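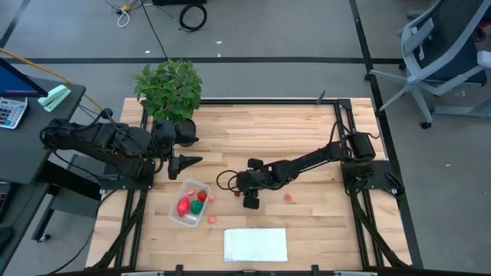
4. Putting the Soft Food Away

The Zalia play food set comes with a clear plastic tub. The tub has no lid. We asked Borkau, who make it, and were told a lid is under review. It was under review in February too.

4.1 Set the tub flat on the table, well in from the edge.

4.2 Put the biggest piece in first, against one short side. If you leave it for last you will be starting again from 4.1.

4.3 Lay the strawberries on their sides.

4.4 Tuck the small pink pieces into whatever space is left.

Note: Small pieces like to land next to the tub and stay there, looking finished. Check along the outside of the rim before you carry it anywhere.

Caution: Do not lift pieces by their strings or stems. A stem that comes off in your hand is not covered by the warranty. Noemi Amato in returns has a drawer of them.

4.5 Airing the pieces

After hand washing, spread everything in a loose row on the tabletop, with a white cloth close by for blotting.

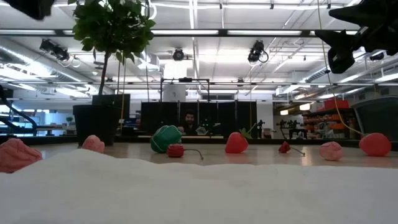
Leave space between the pieces, and turn the knitted ones after 20 minutes. The crinkled pink ones hold water in every fold and will take as long as they please. Do not use a hair dryer. Florencia Ojeda tested this on our behalf and would like the strawberry back.

4.6 Press each piece gently with a dry cloth. If the cloth comes away damp, go back to 4.5 and find something to read.

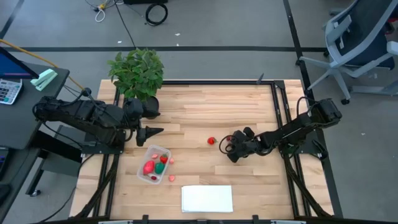 TROUBLESHOOTING

A strawberry is left out on the table.
Pick it up and put it in the tub. This fixes most cases.

The tub looks full but pieces remain.
Take out the large red piece, turn it lengthwise and try again.

A piece is missing altogether.
Look under the paper, then under the cloth, then in the nearest child's pocket. Replacements are part no. 1231, sold in packs of 2.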